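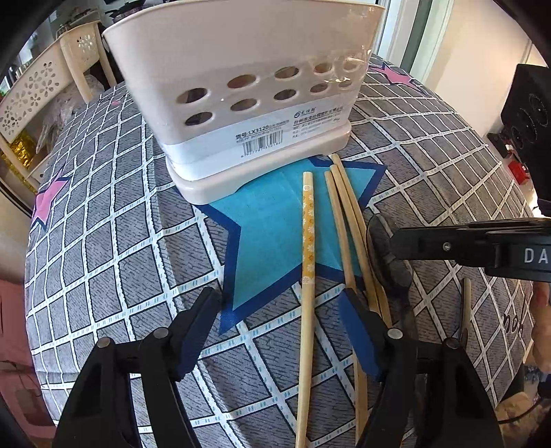

A place for the chopsticks

2024-02-06, by Mahtab Vahidi

In our kitchen the chopsticks have lived for years in a drawer, together with the scissors, the birthday candles and a potato peeler which I am afraid of. Every evening somebody opens this drawer, takes out three chopsticks of the same kind and one of another kind, and dinner begins late. In September I promised to solve it before winter. Well, it is February.

I wanted a holder that stands on the counter and lets the air pass through. My friend Nasrin has a ceramic one, very beautiful, but the bottom is closed and she must empty it every few days. So for me the important thing was holes. Also I wanted something light, which I can carry to the table when we are many people and bring back after the meal without making two trips.

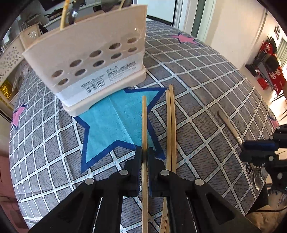 Sorting was the longest part of the job. I took out everything we eat or cook with and decided what deserves to stand in front and what can go back to the drawer. We have pairs from restaurants, pairs from my sister-in-law, and some single ones that I kept for stirring paint (I have painted one chair in my life). The plain wooden chopsticks are still my favourites, they do not slip from the fingers when there are noodles. The holder has rows of oval holes across its curved front and is deep enough that the handle with the pale yellow colour can stand in it beside the metal one and does not fall over. I had believed it would be only for chopsticks, but this is better.

The label is still on it. I will try with warm water and a little cooking oil, as my mother did with jam jars. If you know another method which leaves no glue, please write to me.

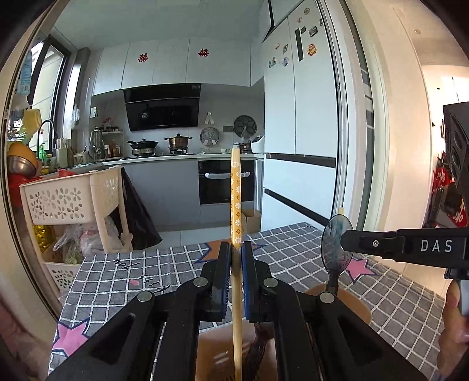 Wok on the left, gold pot on the right, as always.

After the chopsticks I became ambitious and looked at the rest of the kitchen. The bottles by the tap should move nearer to the stove, where I use them. The trolley with the flower-shaped holes has too many bags on it, and I do not remember what is inside the lowest ones. The double happiness stickers stay on the cupboard doors. I like to see them when I wash the rice.
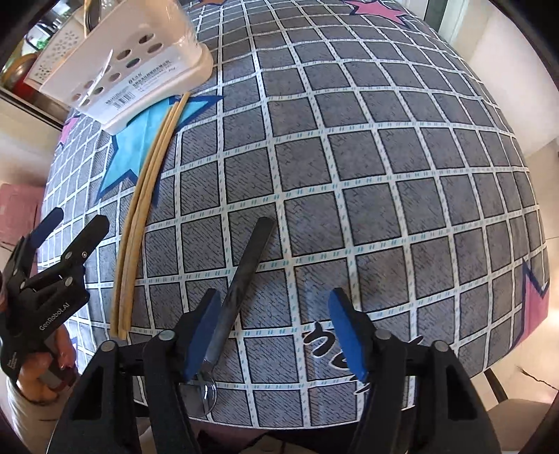

Reading time: 2 minutes

For the spoons I have not decided yet. The long dark one is the one I use most for soup, and it takes a lot of space if it stands between the chopsticks. Perhaps it will get a hook near the stove. Kourosh says one more hook and the wall will look like a workshop, but he also says he can never find the spoon.

Next I want to do the drawer itself. The birthday candles have already gone to the shelf in the hall, and the peeler is wrapped in a cloth until I find a cover for it.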